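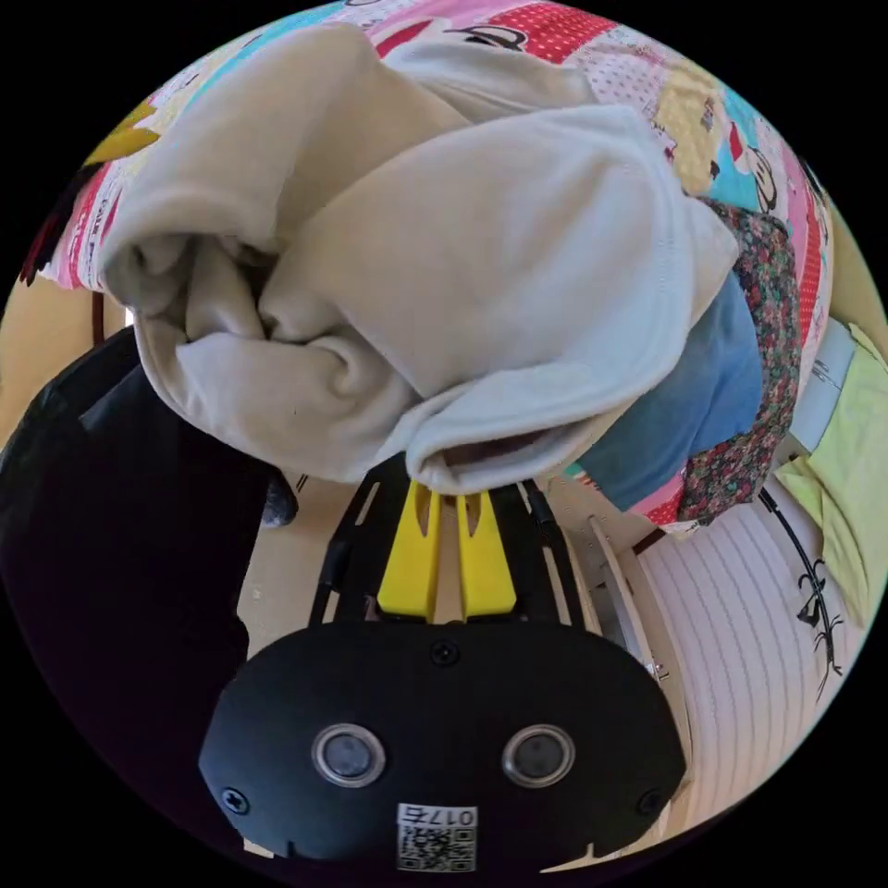

*Pinza manual de dedos amarillos con una sudadera de color crema. Foto: Trurnevero.*

**Trurnevero abre su taller de manipulación de ropa en octubre**

Trurnevero celebrará en octubre una jornada de puertas abiertas dedicada a la automatización del trabajo con prendas y tejidos. Las demostraciones empezarán a las 10:00 y se repetirán a lo largo de la mañana en grupos de 14 personas.

El público podrá probar las pinzas manuales con las que el equipo registra cómo se recoge y se ordena la ropa en una vivienda. El proyecto, llamado Curik, reúne hasta ahora unas 3000 grabaciones hechas en 27 hogares. La empresa Promia colabora en el tratamiento de los datos.

«La ropa cambia de forma cada vez que se coge y eso complica mucho el trabajo de un robot. Queremos que los visitantes lo comprueben con sus propias manos», explica Aslı Başaran, responsable de Curik.

La entrada es gratuita, con inscripción previa en la recepción del edificio Rebelo, sala 606. Los menores deberán acudir acompañados de un adulto.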